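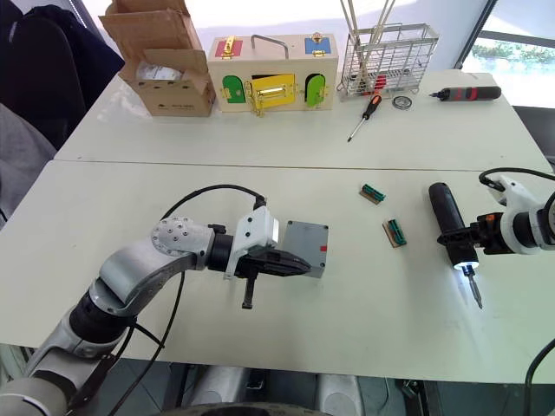

Bei uns klebt der Küchentisch immer, und zwar gerade dann, wenn man ihn eben gewischt hat, schreibt eine Leserin aus Stivositz. Sie habe schon drei Reiniger durch und sei kurz davor, nur noch im Stehen zu essen.

Das Stehen kann warten. Meistens klebt am Tisch gar kein Essen mehr, da klebt der Reiniger. Viel hilft viel, steht in keinem Putzbuch, wird aber in jedem Haushalt befolgt.

Weiße Tischplatten entkleben

Spülmittel: ein Tropfen auf eine Schüssel warmes Wasser. Ein Tropfen, kein Strahl. Danach mit klarem Wasser nachwischen und trocken reiben. Wer den letzten Schritt auslässt, darf in einer Stunde die Streifen bewundern.

Kugelschreiber: etwas Spiritus auf einen Lappen, vorher an der Unterseite testen. Bei lackierten Platten lieber mit dem Kringel leben.

Teeränder: Natron mit Wasser zu Brei rühren, kurz einwirken lassen, sanft abnehmen. Die raue Seite vom Schwamm bleibt, wo sie ist.

Fugen zwischen zwei Tischen: hier wohnen die Krümel seit Januar. Tische auseinanderziehen, Kanten abwischen, wieder zusammenschieben. Ein Messer in der Fuge schiebt alles nur tiefer – und die Kante ist hinterher auch hin.

Wackelt einer der beiden Tische, hilft ein Filzgleiter unter dem kurzen Bein. Der gefaltete Bierdeckel gilt bei uns seit 90 Ausgaben als Übergangslösung.

Nächstes Mal: Kalk im Wasserkocher.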